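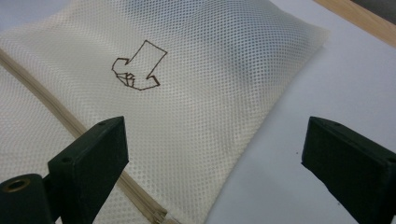

Mesh laundry bag, cream, with the brown arrow on it

How do you wash small knitted things without losing or felting them?
Posted by Lamisi Korletey, 12 June 2022

I have inherited a drawer of baby knits from my aunt. Bootees, mittens, two bonnets and a matinee coat. There are no labels on any of them. She thinks the coat is wool and the rest is a mix, but she made them over a long period and used whatever was in the house. They smell of the drawer and a couple have yellow marks round the neck or cuff.

My machine is a Vumetti, fairly old. It has a wool programme, a hand wash programme and a 30 degree quick wash. The wool programme takes 77 minutes, which seems a long time for something that is meant to be gentle. The booklet is missing the pages about programmes.

I have a mesh bag with a zip and was going to put everything in that. I lost one bootee already (a different pair, it may be behind the drum, it may have gone out with the rubbish). What I would like to know is:

Is the bag enough protection on its own, or does it matter which programme I use?
Can I put everything in one bag?
What do I do about the yellow marks?

I don't want to hand wash if I can avoid it as I only have a small bathroom basin, but I will if that is the answer.

Leandro Quezada
2,725 posts

The programme matters more than the bag. A bag stops things catching on the drum or going astray. It does not stop wool felting. Felting comes from heat, movement and sudden changes of temperature, and all of those still get through the mesh.

Use the wool programme. The length is nothing to worry about. On most machines the drum is standing still for a good part of it, with a short turn every so often. The quick wash is the one to avoid – it is short but it tumbles nearly all the time and spins hard at the end. If you can set the spin separately, put it as low as it will go. Check the temperature as well. Some older machines run the wool programme at 40, and I would want 30 or cold for anything you can't replace.

For the bag, fill it no more than half. If the things are packed tight the water can't move through and the soap stays in the middle. With bonnets, bootees and mittens together you are probably fine. I would do the coat on its own, in a separate wash, as you don't know what the dye will do. Test it first: wet a corner of white cloth, press it on an inside seam for a minute and see whether any colour comes off.

Tie the bootees in pairs through the ankle with a bit of white cotton thread before they go in. Loose, not a tight knot.

Close the zip all the way and tuck the pull under its little elastic cover if it has one. If it hasn't, a safety pin through the pull will do.

Detergent should be one made for wool, liquid, and less than it says on the bottle. No softener. Ordinary biological detergent has enzymes in it that can damage wool over time.

Yellow marks are usually old milk. Soak in cool water with a little of the wool detergent for half an hour before washing, and press the marks gently between your fingers. Don't rub. They may fade and not go completely. Don't use chlorine bleach on wool, it eats it.

Dry flat on a towel, away from the radiator, and pull to shape while damp.

Bernice Sowah

i just put mine in a pillowcase with a knot in the top and never had a problem. cold wash. mine were all acrylic though

Hilkka Savolainen

I agree with most of what Leandro wrote, but for the coat I would still wash by hand. A bathroom basin is big enough for a baby's coat. A washing-up bowl in the bath is easier on the back if you have one.

Cool water, detergent in first, then the coat. Push it under and leave it for ten minutes. Let the water out without lifting the coat, press it against the side, then rinse in water of the same temperature. Wet wool is heavy and if you pick it up by the shoulders it will stretch. Put both hands under it. Roll it in a dry towel and press down on the roll to get the water out.

Take the buttons off if they are metal or covered in fabric. Ribbons too, the red ones run.

To find out what is wool and what isn't, you can look for a loose end of yarn on the inside and hold it to a flame with tweezers, over the sink. Wool singes, smells of burnt hair and leaves ash that crumbles. Acrylic melts into a hard bead. A mix does a bit of both, and then you should treat it as wool.

Check the rubber seal at the front of the machine for the lost bootee. Pull the fold back with your fingers and feel all the way round, especially at the bottom. I have had socks sit in there from October until after Christmas.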